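Reading and Marking a Text: Notes for Unit 3
Study Skills for First-Year Students
Lumham Evening College
Prepared by Soo-ah Sun, with additions by Abhishek Grewal

Before you start

Bring the printed article on the Murkwood footpath to class. It is long, 330 lines, and you will need only the first part of it for the exercise. Please do not mark it at home. Last year many students came with the whole text already coloured, and then we could not do the exercise together.

3.1 Why we mark a text

When we read for pleasure we do not need to keep much. When we read for an essay we must come back to the text later, often after several weeks, and find again the place which was useful. A mark is a message from you today to you in June, when the essay is due. If the message is not clear, you will have to read everything again.

Many students believe that marking is already learning. I believed it also when I was a student. The colour gives a pleasant feeling that the work is done, but the hand can move along the line while the mind is somewhere else. For this reason we ask you to add words to your marks, even if they are only two or three words in the margin.

3.2 The first reading

Read one full section with the pen on the table. You may stop at a word you do not know, but try first to guess it from the sentence. At the end of the section, say to yourself what the writer wanted to tell you. If you cannot say it, read the section again, more slowly.

Allow 20 minutes for the first reading of the Murkwood article. Slow readers may take longer and should not worry about this.

3.3 The second reading

Now you may mark. Use one colour for the main claims of the writer and another for the evidence. A third colour is possible for words you want to look up, but more than three colours become difficult to remember. Write the meaning of your colours on the first page, at the top.

Mark the smallest part that still makes sense when it stands alone. Very often this is half of a sentence. Leave out the examples, unless the example is the thing you will use in your essay.
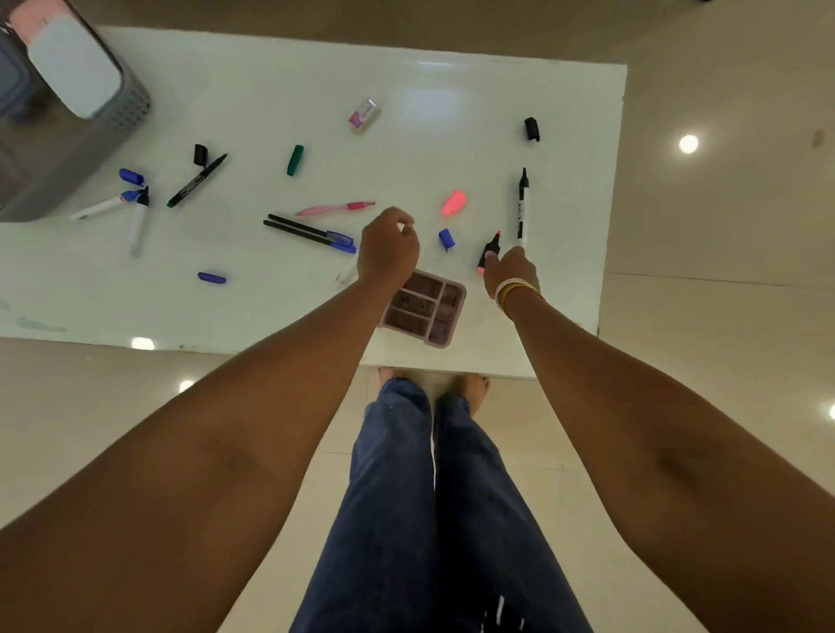
How much of a page should be marked?

Most pages need only one or two marks, and some pages need none. In a page of 50 lines, five or six marked lines are usually enough. If you have marked much more than this, look again and ask which lines you would really copy into your notes.

3.4 Notes in the margin

The margin note says why you made the mark. Please look at these notes, which Abhishek wrote on his own copy of the Dwivedi chapter from Unit 2:

"main claim, compare with p. 4"
"evidence, but from one village only"
"I do not agree, too general"
"good definition, use in introduction"

You see that they are short and that the spelling of a beautiful sentence is not needed. The third one is my favourite, because it shows a reader who answers back. You are allowed to disagree with a printed text. You must only be able to explain it later.

For library books, write on a separate sheet and put the page number in front of each note. The library at Lumham asks for payment when a book is returned with ink or pencil in it.

3.5 From marks to a summary

Close the article. Write what you remember in your own words, in no more than 20 lines. Then open the article and compare. Correct the facts which are wrong, and add the page number wherever you used an idea from the writer.

If you copy even a short phrase exactly, it must have quotation marks. We will speak about this again in Unit 5, but the rule is valid already now.

Exercise for class

Work with one partner. Each of you marks the first section of the article alone. Then exchange your copies and read only the marked parts and the margin notes of your partner. Tell your partner what you think the section is about. If the two of you chose very different lines, discuss which ones are claims and which ones are evidence.

Homework

Finish the second section in the same way and write the summary. Bring both sheets, the marked copy and the summary, to the next class. Students who use the Astico reader on a tablet can print the page with their comments, or send it to Abhishek before 5 pm on the day of the class.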